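4. Placing the Wunetti table

1. Choose a level spot and push the long back edge towards the wall – leave a gap of 12 mm.
2. If the table stands in a corner, leave the same gap at the side.
3. Press on each front corner in turn. If the top rocks, turn the foot below it until it stops.

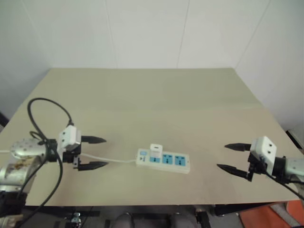
Wipe the top with a damp cloth and dry it straight away. Light scuffs can be rubbed out with a soft eraser.

Caution: do not use scouring cream – it leaves shiny patches on the matte surface.

Note: spare feet are part 309.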